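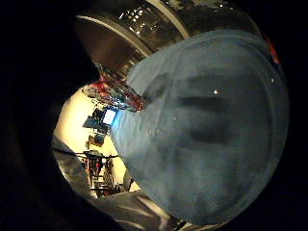
Forums > Heavy & Underground > Doom, Sludge & Drone > Help me find / help me understand

Which Votoma album should I start with, and is the Plellico reissue any good?

plodding_along
11 Nov 2019

Hello all, first post on this side of the forum so please be gentle with me. I've been a fairly ordinary metal listener for years, mostly the big names you'd find in any supermarket CD rack, and then in September my nephew put on a Votoma track in the car on the way back from the coast and I have hardly listened to anything else since. It was the long one with the organ at the beginning and the whispering - he thinks it was off Alura but he had it on a shuffle and couldn't swear to it.

I'd like to buy something on vinyl, as a treat to myself. As far as I can make out the choice is between Alura and Vida. Alura has just been put out again by Plellico as a double LP and there are supposed to be 981 copies, which seems a funny sort of number, and I don't want to dither and miss it. Against that, a chap in my local shop told me the reissue sounds muddy compared with the first pressing and that I'd be better off with Vida, which he happened to have in stock. Is he right, or was he trying to shift a record? I have a decent but not fancy turntable, if that matters. Also, are there lyrics anywhere? I couldn't pick out a single word, though I enjoyed every minute of not understanding it.

gravelthroat

Welcome over! What a lovely way to find a band.

Your nephew is right, the organ one is the opener on Alura. It runs for most of side one and there's nothing else like it in their catalogue, so if that's the song that got you then I'd say your mind is made up already. Vida is a very good record but a much harder one. They'd lost the keyboard player by then and the whole thing is drier and angrier, with some almost black metal passages in the second half that I didn't get on with for a good two years. I came round to it in the end on a long train journey, and now I play it as much as the other, but I'd have hated it as a first purchase.

As for the sound, I own both the original and the Plellico, and I've sat and swapped them over more times than my family would like. The original is brighter, yes. The cymbals come forward and you can hear the pick on the strings. The reissue has more weight at the bottom and the vocals sit further back, so I can see how somebody might call that muddy, but to my ears it suits the songs. What it does have over the old one is room. The first pressing squeezed the lot on to a single LP and the ending of side two always sounded strained, whereas on the double it's spread across four sides and the final track breathes properly. You do have to get up more often, mind.

One thing to check when it arrives - my copy had a bit of paper dust from the inner sleeves on sides three and four, and it crackled all through the quiet section until I gave it a clean. Don't send it back before you've tried that.

Lyrics are printed inside the gatefold of the reissue. The original only had a photo of a hillside.

nilbymouth

just get vida. alura is overrated and the organ bit goes on forever

slow_and_low_88

I'd go along with gravelthroat on nearly all of that, and I wouldn't be too hard on the chap in the shop either, as plenty of people who grew up with the first pressing feel the same way about it. If you do get the bug and start looking for an original, do watch the prices, because I saw one listed last month at 3,940 and it wasn't even in particularly nice condition. I can't imagine it sold.

If you're in two minds, the band have both albums up to stream in full on their own page, so you could have an evening with each before you spend anything. Play Alura from the start, fairly loud, and don't skip track 2, even though it seems to do nothing at all for the first 6 minutes. The slow build is half the pleasure, and when the drums do finally come in you'll be glad you waited. Then try Vida on another day altogether, when you're in more of a temper.

There's also a demo that came before either of them, tape only, with a rougher version of the organ song on it. The recording is pretty dreadful and I'm very fond of it. Let us know what you end up with, and tell your nephew he's got good taste.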